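Skernodier Outdoor Games
Home / Nets and Posts / Doltura Portable Badminton Net

Doltura Portable Badminton Net
$271
In stock, ships in the long box
Page updated 2021-05-23

I've been selling backyard games out of a converted feed store for a while now, and the Doltura is the net I get the most mail about. Mostly it's people asking if it really stays up. It does! I've had one standing behind the shop since the snow went, and apart from one gust that took the left post down (my fault, I hadn't staked it) it has been up for every lunch break.

It's a freestanding net, so there's nothing to dig and no concrete to pour. Two steel base bars, two sectional posts, a cross line with a spring in it, and the net itself. The whole thing goes into a shoulder bag that fits in the back of my hatchback with one seat folded. The net alone weighs 590 grams, and all the heft is down in the bases where you want it.

What's in the bag

Net with a white cotton top tape
Two posts, three sections each
Two base bars with swivel feet
Spring cross line
Six ground stakes, for grass only
Shoulder bag with a zip pocket
Fold-out instruction sheet (the drawings are better than the words)

Rackets and shuttles are separate. I know, I know. The maker used to throw in a pair of rackets and they were awful, so I'm happy they quit doing it. I can match you up with something from the Magbanua beginner line, and there's a note on shuttles further down.

For the small stuff I'm a big fan of a plain open bin. Bags are fine for the trip, but at home the spare stakes and the grip tape end up in the bottom seam and you'll be fishing around for them all summer.
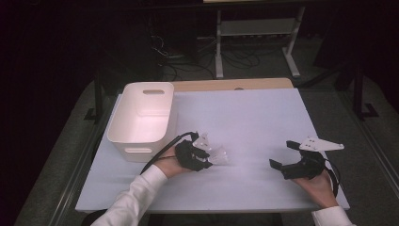 White storage bin, open top, handle slots.

Putting it up

First time out, give yourself half an hour and a cold drink. After that it's ten minutes. Lay the base bars down where you want the posts, feet swung out, then build each post on the ground and drop it in. The sections click. If one doesn't click, turn it a little - there's a flat spot on the tube and it only seats one way.

Run the cross line before you hang the net. I did it the other way around for most of my first month and wondered why the middle drooped. Hook the spring end last and pull it until the coils just start to open. Any tighter and the posts lean in at the top, which looks silly and makes the net play low.

On grass, use the stakes. On a driveway or gym floor, lay a sandbag over each base bar. I stock the Busura ones, which come unfilled, and yes, playground sand is fine. Don't use gravel, it works through the stitching.

Height

Regulation is five feet one inch at the posts and five feet in the middle. The Doltura has a peg hole for that, plus a lower one that I use when the younger kids come by. There's no volleyball height on this model. People do ask! If you want one net for both games, look at the Doltura Duo, but it's a lot more to carry and I don't like the clamps as much.

A word on shuttles

For the backyard, get nylon. Feather is lovely indoors and I wouldn't talk anyone out of it for a gym, but it breaks up fast in the hands of beginners, and a damp lawn won't do it any favors. Nylon skirts get bent too, mostly from being sat on. Stand them cork down in something with sides and they'll keep their shape much longer.
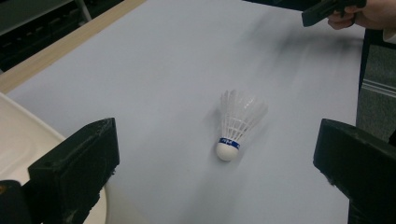
Wind

No portable net makes badminton a windy-day game. The net will stand, the shuttle won't cooperate. I set mine up along the back wall of the shop, with the long side in the lee, and we still lose a game now and then to a breeze nobody ordered. Early evening is your best bet in most places I've lived.

Cleaning and care

Grass stains on the top tape come out with dish soap and a soft brush. Spread the tape flat on a table, do a short length at a time, then rinse. Don't put the net in a washing machine, even in a pillowcase. I tried it with a return and spent a whole afternoon picking out knots.
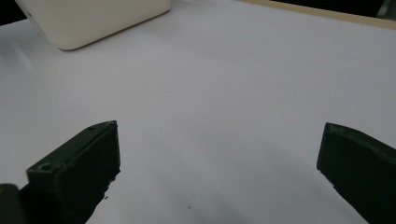 Photo: Skernodier Outdoor Games

Wipe the posts down before they go back in the bag, especially the joints. A dab of candle wax on each joint in May, when I get mine out for the season, keeps them sliding nicely. Skip the spray oil - it grabs dirt and then you've got grinding paste in there.

Dry the net fully before winter storage. Mine hangs over a nail in the garage, folded in half twice, and the bag hangs next to it.

Sizes and numbers

Net color: dark green mesh, white tape
Net weight: 590 g
Post sections: 3 per side
Post tube: 32 mm
Assembly tools: none

Spare parts

I keep springs, stakes and single post sections on the shelf. If you've lost a swivel foot, write to me before you order a whole base bar, as I often have loose ones from old stock. Please measure your tube first. The older Doltura posts are thinner and the new sections won't fit them.

Shipping and returns

The long box can't go to a mailbox address, so please use a street address at checkout. Returns are fine within a month if the stakes are clean and everything's back in the bag. Missing a part on arrival? Send me a note through the contact form with your order number and I'll get it in the mail.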